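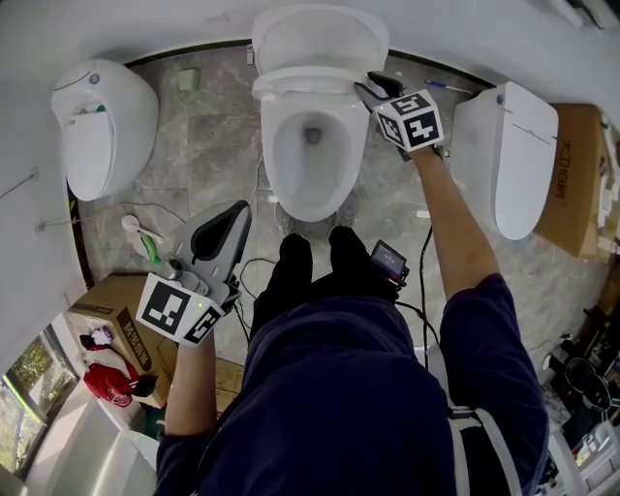

Mohcine Fawzy

Toilet lids and seats, Irkside showroom

Sep 18, 2019

Irkside keeps three white toilets side by side along the back wall of its floor display. The left one is rounded, almost an egg in plan, with its lid closed and a small round button on the top rim. The middle one has its lid up against the wall and the oval bowl open, with a little water at the drain. The right one is a squarer tankless model, also closed, with a small dark button near a back corner.

The floor is gray marble-patterned tile with darker veins. A dark baseboard strip closes the joint at the curved white wall. Anyone fitting a similar row at home should measure from the finished wall and leave the baseboard out of the figure until it is installed.

Notes on lids, for visitors comparing models:

Reach. A raised lid is easiest to handle by its side edge. Stand square to the bowl, feet just clear of the base.

Clearance. Check the lid at its full upright position before fixing a shelf behind it. We allow 2 inches above the top edge.

Hinges. Slow-close hinges should be tried at least five times – the first drop says little about the damper.

Cleaning. Lift the lid and seat separately and wipe the hinge posts. Use mild soap on the lid. Abrasive pads dull the surface, and the marks show most on white.

Spare hinge sets are ordered through Huệ Dương at the parts counter. Delivery of the next batch is due in December.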